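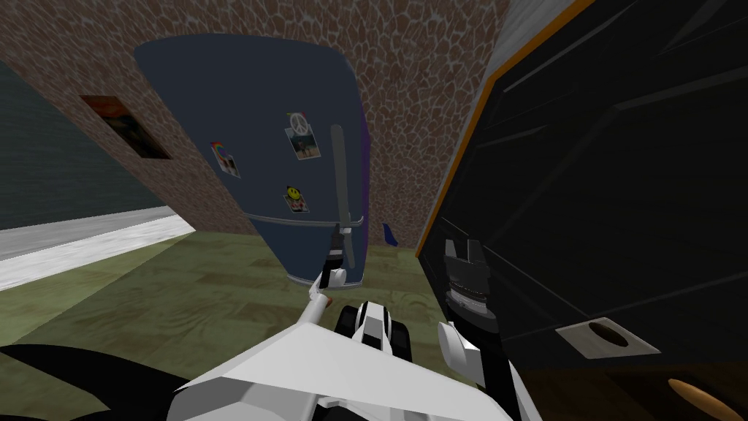
Simulator kitchen, both arms forward, left gripper by the fridge handle.

Keeping a two-armed home robot happy: my gripper and arm tips

I've had the Homach going for 14 months now and I still talk to it like it's a lawn mower that won't start. Most of what goes wrong is small stuff. Grit in a finger joint, a screw that backed out a quarter turn, a home position that drifted while I was busy doing something else. I write down what works on the inside of the shed door, and my sister told me to put it somewhere people can read it, so off we go!

Start with the fingers

Wipe the finger pads before you do anything else. I use a lint-free cloth, barely damp, with one drop of dish soap, and then a dry one straight after. No rubbing alcohol on rubber pads. I did that for the first summer and by August the pads had gone shiny and hard, and the thing couldn't hang on to a yogurt lid.

While you're down there, pinch each finger and wiggle it side to side. A tiny bit of give is fine. If it clicks, get the small hex key out and snug up the side screws, a little on one and then a little on the other (same idea as lug nuts on a car). I keep the key on a loop of string tied to the charger, after losing 6 of them.

The other thing I do is run the jaws all the way open and all the way closed ten times with the arm parked. Listen to it. You want a steady hum. A hum with a tick in it means crumbs, and a soft toothbrush gets those out of the ridges. Go easy with canned air, it just blows the mess further in.

Open clearance

My arms don't always need the same opening, and it took me way too long to stop setting them as a pair. The left one does the poking-into-corners work and I leave it closed until it's close to whatever it's after. The right one I leave a little open. Set them separately, save them under separate names, and don't call both of them "default" like I did.
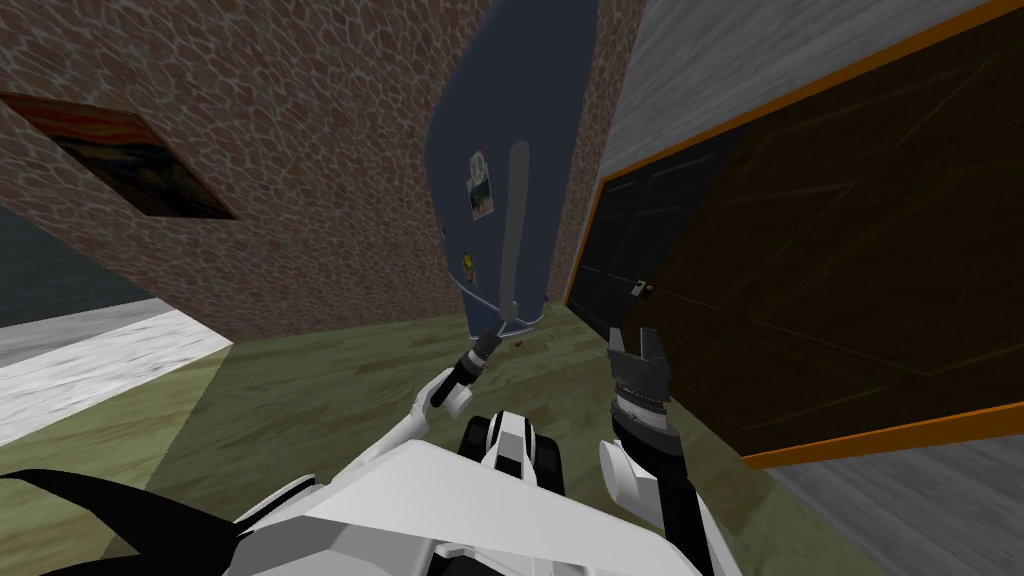

Do I have to re-home the arms every time I change the finger pads?

Only if you've had the fingers themselves off. New pads on the same fingers just need the grip width checked: close the jaws on a playing card and see that it stays put when you tug it lightly. If the fingers came off the carriage, do the full homing routine.

Try it in the simulator first

This is the tip I'd give my past self. After any change to reach or grip settings, I play it through in the simulated kitchen before I let the real arms loose near my real cupboards. Dents there are free! I had a wrist offset with the sign flipped once, and the pretend arm went straight through a pretend wall while I sat there with a sandwich.

Get the tall appliances in first when you lay out a practice room, then the cabinets, then the fussy bits. I like a tight layout with a cabinet close on one side, it shows up an elbow problem faster than a big open floor does. A little round thing dropped on the floor is good for checking the low reach too.
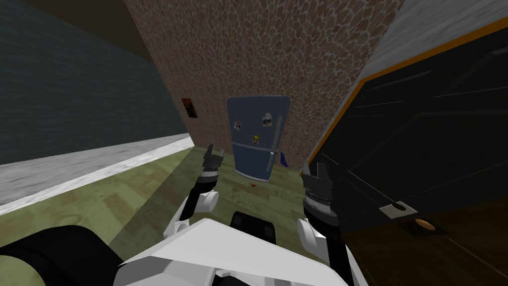 Cables, covers and the part number thing

Go over the shoulder covers with a plain dry cloth and look at the seams while you're at it. If a cover is sitting proud on one side, a cable is probably pinched under it. Power down, unplug, lift the cover, tuck the cable back into its clip. The clips on mine are Ternow ones and they do go brittle, so I bought a bag.

King-fai Yu, who sold me the machine out of the Jevholm repair shop, got me into keeping a log. Mine's a school notebook with the date, what I touched, and the grip counter. Last entry says 2,281, with "left side screw again" next to it and a frowny face. If you have to order fingers, copy the number off the finger and ignore the one on the body. They aren't the same, and I have a spare Hong finger set in a drawer that fits nothing I own.

Grease goes on the finger slides only, a smear the size of a grain of rice, then open and close a few times and wipe off whatever squeezes out. More is worse. Park the arms with the jaws open overnight if your pads tend to stick together. Mine do when it's humid.
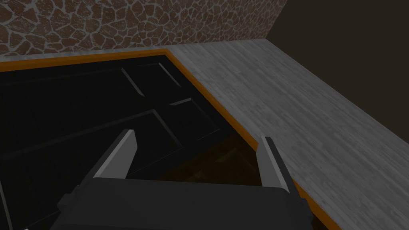 Jaws wide open with nothing between the fingers, good position for comparing the tips.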